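4.2 What the pantries did with the extra produce

Once the gleaning runs were up and going, the next thing we wanted to know was where the food went. We had 41 growers signed up by the end of the first season, nearly all of them within an easy drive of Ulham, and between them they sent in 249 crates of squash, onions, apples and late greens. That was far more than we had hoped for! The pantry at Koech took the largest share, mostly on the strength of its walk-in cooler, and Mullosach took the root crops that could sit in a dry room for a few weeks.

The pattern of use surprised us in a very welcome way. Households did not simply pick what they already knew. Kohlrabi, which the Koech staff had expected to throw out, left the shelves at nearly the same pace as carrots once recipe cards were set beside it (see Section 3.4 for how the cards were made). Greens were harder. They wilted fast, and the Mullosach site, which opens only 2 days a week, lost a good part of each delivery before the doors opened. Trindade's earlier work on farm-to-pantry routes points to this same weak spot, and our records back it up strongly.

We also looked at who came. The sign-in sheets show 3,023 visits across both sites, counting repeat visits by the same household. Visits rose in the weeks when fresh food was posted on the door ahead of time, and they stayed higher into December, well after the last field had been cleared. We find this exciting, and we would love to see it tested in a larger county with more than one cooler to share.

4.3 Talking about food with families

Numbers from a sign-in sheet say little about what people like to eat, so Cuadros led a set of short talks with parents and children at the Skerkia hall. Children were invited to put together a meal they would enjoy and tell us about it, and parents joined in whenever they liked. The talks ran long, often well past the time we had set aside, and they gave us some of the richest notes in the whole study.
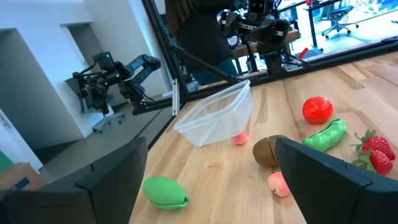 Figure 3. Toy foods and a clear plastic container on a wooden tabletop.

Three topics came up again and again in the notes: how long food keeps at home, how heavy it is to carry on the bus, and whether a child will try it twice. The second of these was missing from our first survey altogether. We added it to the second round, and the answers are reported in Section 4.4 along with the crate weights for each site.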